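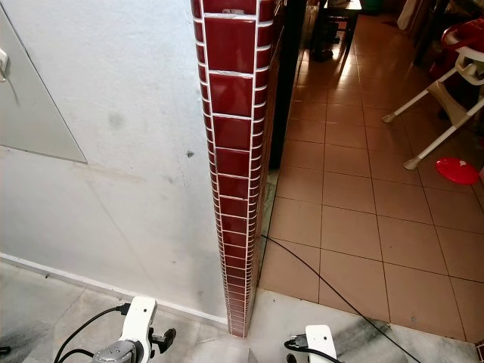
Figure 3. Red glazed tile with white grout at an exposed wall end, next to painted wall.

Home Articles Issues About Contact

3.2 Corners, and why I ended up spending so long on them

When I started this survey I had no plans to write a whole section on corners. I wanted to know how glazed wall tile ages in ordinary shared buildings, the sort with corridors and kitchenettes and a lot of people going past with bags, and I assumed the interesting wear would be low down, where mops and shoes get at it. So the first version of my record sheet had a box for "floor line", a box for "middle" and a box for "top", and corners went under "other". By the end of June the "other" box was full on nearly every sheet and I had to redo the lot (sorry again to Tiziana Serra, who had already typed up half of them).

What we have now is 553 sheets, each one covering a single stretch of tiled wall. Of those, 207 include an outside corner, meaning a place where the tiling turns round the end of a wall or a pier and both faces are open to passing traffic. Figure 3 is the type I mean: squares on the front, a narrower strip round the side, and a few tiles towards the top that look slightly chipped at their edges.

I scored chips on a scale from zero to 4, with zero for a clean edge and 4 for a tile with the clay body showing along most of one side. It's a rough old scale and I won't pretend otherwise. Tiziana and I scored a batch of the same walls separately and we mostly agreed at the two ends and argued about the middle, mainly over whether a missing fleck of glaze should count if you can only see it from the side. We settled on yes, provided you could feel it with a fingernail.

The thing that surprised me was the height. I had expected chips on corners to bunch up at trolley level, and in the Plurnen buildings they do, very clearly, with a nice band of damage just above the skirting. In the Kekar buildings they don't. There the chips are scattered all the way up, and quite a few sit well over head height, where I can't imagine anyone knocking into them. My best guess is that these were there from the start, from cutting or from handling the boxes, and got put up high in the hope that people wouldn't look. Ebihara makes much the same suggestion for older stair halls, though with far fewer corners to go on.

Colour makes all this harder. On a dark glaze with white grout a small chip can read as a bit of stray grout, and shiny tiles throw back pale streaks of light that hide it altogether unless you move your head about. Cream and white tiles have the opposite trouble, as every hairline shows and you end up scoring dirt. I tried a torch held flat to the wall, which helped a lot on the dark ones and hardly at all on the pale ones.

Painted wall beside the tile was scored too, on a separate sheet, for smudges and scuffs. I'll come to those in section 3.3, but the short version is that paint gives you a much better picture of where people brush past than tile ever will. The Wotus sheets are left out of that comparison, as two of the corridors had been repainted between visits.

Shares 12 Comments 3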